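Progress report to the Pladmont Fund, for the months since April
Prepared by Jerome Abella, Sarkar Clothing Room

Dear Habibur and everyone at the fund,

I hope this finds you all well. It has been a full few months, and I have more to tell you than I can fit, so please bear with me if I wander a bit.

The grant was meant to get donated clothes sorted, checked and onto hangers before they go out to families, and I'm glad to say we are moving along. We have put 1690 pieces through the room so far, and 31 households have picked up a full set of clothes. Ruwan Ranasinghe has taken over the checking table, and she has an eye for a loose seam that puts the rest of us to shame!

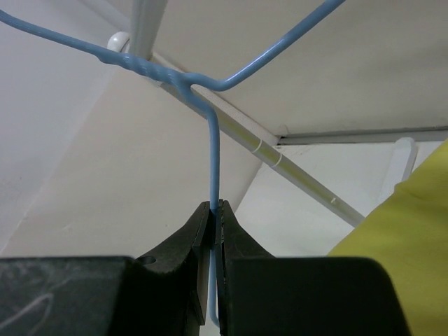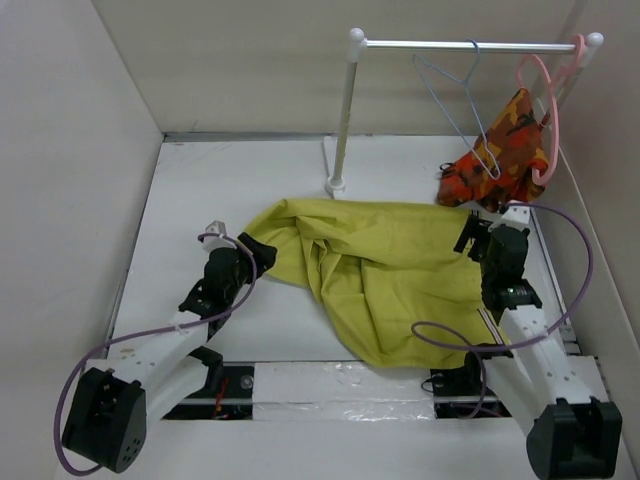
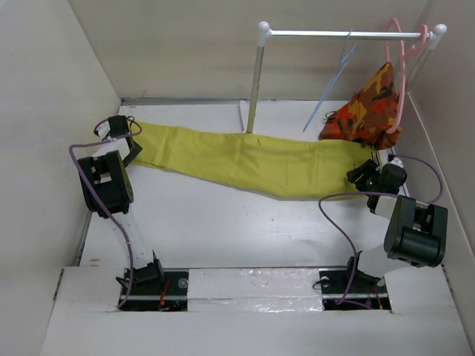
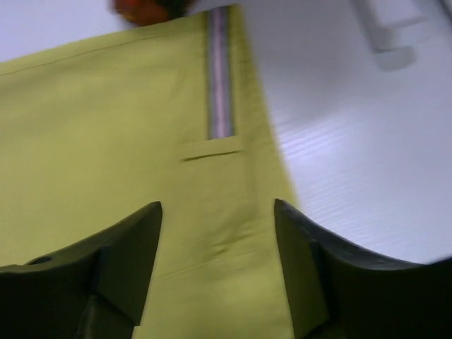 Hangers were a bigger part of the budget than we first told you, and I want to explain how we got there. We began with heavy molded ones, but they took up so much of the rail that we switched to thin coated wire, like the light blue one in the first picture, and we can now fit far more on each rail. The checking itself is slower than we planned. Every piece gets spread out so the small things show, and a yellow garment with a pocket-like slit and a band of gray trim, as in the last picture, means going over the stitching around the opening as well as the long seams. Ruwan would like to keep it that way even if it costs us a little speed, and I agree with her.

We did fall behind on the labels. The printer we ordered through Wimov came late, and for a while Sotiris Dimitriou was writing every size tag by hand (very neatly, I should add, but it ate up his afternoons). The printer is running now and we have 58 pieces left from that backlog.

On the money side, we have spent $1749 of the supplies line, mostly on hangers, tags and thread. I would like to move what remains of the printer line over to a second rail, if you are comfortable with that. Please let me know, and do come by whenever you're nearby. The coffee is always on.

With warm thanks,
Jerome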